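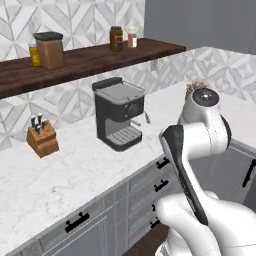

灰色の模様が淡く入った白い大理石のカウンターとエスプレッソマシン

大理石カウンターのお手入れ方法
Zirkbridge 住まいの手引き キッチン編
2021年4月22日（木）改訂

本ページでは、Zirkbridge の住戸および共用キッチンに設置されている天然大理石カウンターについて、日常の清掃、しみの処置、保護剤の再塗布の手順をご案内します。人造大理石、クオーツストーン、セラミックの天板は性質が異なりますので、それぞれの手引きをご参照ください。お住まいの天板の種類は、入居時にお渡しした設備一覧の「天板」の欄に記載されています。

目次
1 大理石の性質
2 日常の清掃
3 飲み物や調味料をこぼしたとき
4 コーヒー器具を置く場合
5 しみの処置
6 つや引けの見分け方
7 保護剤の再塗布
8 使用できない洗剤と用具
9 修理のご依頼

1 大理石の性質

大理石は主に炭酸カルシウムからなる石材です。酸に触れると表面がわずかに溶け、光沢が失われます。この現象を本手引きでは「つや引け」と呼びます。また、石の内部には微細なすき間があり、油や色の濃い液体が浸み込むことがあります。こちらは「しみ」と呼び、つや引けとは処置の方法が異なります。

御影石と比べて表面がやわらかいため、鍋底や陶器の高台を引きずると細かい傷が付きます。調理器具を移動する際は持ち上げてください。包丁を使用するときは必ずまな板を敷き、天板の上で直接切る作業はお控えください。

熱そのものには比較的強い石材ですが、急な温度差によりひびが入るおそれがあります。火から下ろした鍋やオーブンの天板は、鍋敷きの上に置いてください。シンク開口部やコンロ開口部の角は石の幅が狭く、特に注意が必要です。

2 日常の清掃

用意するもの
・やわらかい綿またはマイクロファイバーの布 2枚
・中性の台所用洗剤
・ぬるま湯
・洗い桶またはバケツ

手順
（1）天板の上の小物を片付け、パンくずや砂糖などの粒を乾いた布で軽く集めて取り除きます。粒が残ったまま強く拭くと、傷の原因となります。
（2）ぬるま湯に中性洗剤を数滴溶かします。
（3）1枚目の布を浸して固く絞り、奥から手前へ一方向に拭きます。
（4）布をすすぎ、洗剤分が残らないように水拭きをします。洗剤が残ると乾いた後に白い膜となり、くもって見えることがあります。
（5）2枚目の乾いた布で、水気を完全に拭き取ります。

清掃は一日の終わりに行うことをお勧めします。水栓の根元と壁際の目地には水がたまりやすく、放置すると水道水中の成分が固着します。固着した水あかは家庭で安全に除去することが難しく、クエン酸などの酸性洗剤も使用できません。水栓の周囲は、使用の都度、乾いた布で拭いてください。

天板の前縁と裏側の水切り部分も忘れずに拭きます。前縁から垂れた水は引き出しの前板に回り、木口のふくれを招くことがあります。

3 飲み物や調味料をこぼしたとき

次のものは酸を含むか、色や油が浸み込みやすいため、速やかな処置が必要です。

酸を含むもの：レモン汁、酢、ぽん酢、ワイン、トマトソース、果汁、炭酸飲料、ヨーグルト
色の濃いもの：コーヒー、紅茶、しょうゆ、カレー、赤しそ
油を含むもの：サラダ油、ごま油、バター、マヨネーズ

こぼれた液体は、横に広げず、紙または布を上から押し当てて吸い取ります。その後、水で湿らせた布で数回押さえ、中性洗剤による水拭き、乾拭きの順に仕上げてください。油の場合は、吸い取った後に洗剤液を少量置き、布で押さえる作業を繰り返します。

びん入りの調味料を天板に直接置くと、底に付いた液体が輪の形に残ることがあります。調味料はトレーにまとめて置いてください。トレーの裏面も週に一度は拭き、湿ったまま戻さないようにします。

4 コーヒー器具を置く場合

エスプレッソマシン、コーヒーメーカー、電動ミルなどを大理石の上に常設する場合は、次の点にご留意ください。

（1）機器の下に、耐熱性のある薄いマットを敷いてください。色の濃いゴム製のマットは、長期間の接触により色が移ることがあります。シリコーン製で淡い色のものが適しています。
（2）給水の際は、タンクを取り外せる機種であればシンクで水を入れ、外側を拭いてから戻してください。
（3）受け皿にたまったコーヒーは毎日捨て、受け皿を洗って乾かしてください。
（4）月に一度、電源を切り、十分に冷めたことを確かめてから機器を持ち上げ、下の天板を拭いてください。重量のある機器は、必ず2人で持ち上げてください。
（5）機器の湯あか除去剤は、多くが酸性です。除去作業は大理石の上で行わず、シンクの脇に水を通さないトレーを置くか、別の台に機器を移して行ってください。排出された液を受ける容器は、あふれないよう余裕のある大きさのものを用意します。

湯あか除去剤が天板に付いた場合は、直ちに大量の水を含ませた布で薄め、吸い取ってください。重曹を振りかけて中和する方法は、粒による擦り傷を生じるおそれがあるため、お勧めしておりません。

5 しみの処置

水拭きで落ちないしみには、湿布法を用います。粉末に液を混ぜて練ったものを石の上に置き、乾く過程で汚れを吸い上げる方法です。共用キッチンでは管理事務所が行いますので、ご自身での処置はお控えください。

用意するもの
・石材用の湿布粉末（管理事務所では Pruseo を取り扱っています）
・水
・食品用ラップフィルム
・マスキングテープ
・プラスチック製のへら
・ゴム手袋

手順
（1）目立たない場所で試し、変色がないことを確認します。
（2）しみの部分を水で軽く湿らせます。油じみの場合は湿らせず、乾いたまま次へ進みます。
（3）粉末を水で練り、マヨネーズ程度の固さにします。
（4）しみより一回り広く、厚みをそろえて塗ります。
（5）ラップフィルムをかぶせ、周囲をテープで留めて一晩置きます。
（6）フィルムを外し、粉末が完全に乾くまで待ちます。湿ったまま取り除くと、吸い上げた汚れが石に戻ることがあります。
（7）へらを寝かせて粉末を取り除き、水拭きと乾拭きをします。

一度で消えない場合は、天板を十分に乾燥させたうえで繰り返してください。3回行っても変化が見られないしみは、内部まで達している可能性がありますので、管理事務所へご相談ください。鉄さびによる茶色のしみは湿布法では落ちにくく、専門業者による処置が必要です。

6 つや引けの見分け方

照明を消し、窓からの光または懐中電灯の光を低い角度で当てます。色が周囲より濃く見える場合はしみ、色は同じでも光の反射が鈍く見える場合はつや引けと判断できます。両方が重なっていることもあり、赤ワインや果汁の跡にはこの例が多く見られます。

つや引けは石の表面が変化したものですので、洗剤や湿布では元に戻りません。軽いものは大理石用の研磨粉で目立たなくすることができますが、周囲との光沢の差がかえって目立つ場合があります。指先で触れて段差やざらつきが感じられるものは、業者による研磨をご依頼ください。

つや消し仕上げの天板では、つや引けが白っぽい跡ではなく、やや濃い跡として見えることがあります。研磨粉を使用すると部分的に光沢が出ますので、つや消し仕上げには使用しないでください。

7 保護剤の再塗布

引き渡し時の天板には、浸透性の保護剤 Davari が塗布されています。保護剤は液体が浸み込むまでの時間を延ばすものであり、酸によるつや引けを防ぐ効果はありません。

再塗布の時期は、水滴による確認で判断します。清潔で乾いた天板に小さじ1杯の水を垂らし、14分後に拭き取ってください。水のあった部分が濃く見えるときは、再塗布の時期です。確認は、シンクの手前と調理台の中央の2か所で行います。

手順
（1）中性洗剤で清掃し、一晩乾燥させます。
（2）窓を開け、換気扇を運転します。コンロなどの火気は使用しないでください。
（3）壁、水栓、戸棚の見切りをマスキングテープで保護します。
（4）保護剤を布に含ませ、むらなく薄く塗り広げます。
（5）容器に表示された時間を置き、浸み込まずに残った液を乾いた布で完全に拭き取ります。残った液が乾くと、べたつきや白いむらになります。
（6）容器に表示された乾燥時間が過ぎるまで、水や食品を置かないでください。

使用した布は、容器の表示に従って処分してください。梅雨時から7月にかけては石の乾燥に時間を要しますので、除湿機を併用するか、湿度の低い日を選んで作業してください。

8 使用できない洗剤と用具

・酢、クエン酸、レモンを含む洗剤
・浴室用および便器用の酸性洗剤
・塩素系漂白剤
・クレンザー、重曹の粉を直接付けての研磨
・金属たわし、研磨材入りのスポンジ、メラミンスポンジ
・スチームクリーナー
・床用または家具用のワックス

除菌が必要な場合は、中性洗剤で洗浄した後、食品に触れる場所に使用できる旨の表示がある中性の製品を、目立たない場所で試してからお使いください。洗剤同士を混ぜることは、種類を問わずおやめください。

9 修理のご依頼

欠け、ひび、目地のはがれ、天板のがたつきを見つけた場合は、接着剤などで補修せず、管理事務所までご連絡ください。市販の接着剤が残っていると、石材用樹脂による補修ができないことがあります。欠けた石片は、小さなものでも袋に入れて保管してください。

ご連絡の際は、次の事項をお知らせください。
・棟名および住戸番号
・不具合の場所とおおよその大きさ
・気付いた日
・それまでに使用した洗剤または処置の内容

受付：Zirkbridge 管理事務所 設備係（内線 1640）
石材補修の担当：Sulemana 石材工房
申請書式：様式39「天板補修申請書」

様式は管理事務所の窓口でお渡ししています。研磨を伴う補修では粉じんの養生が必要となりますので、作業の前日までに、天板の上および直下の引き出しの中の物をお移しください。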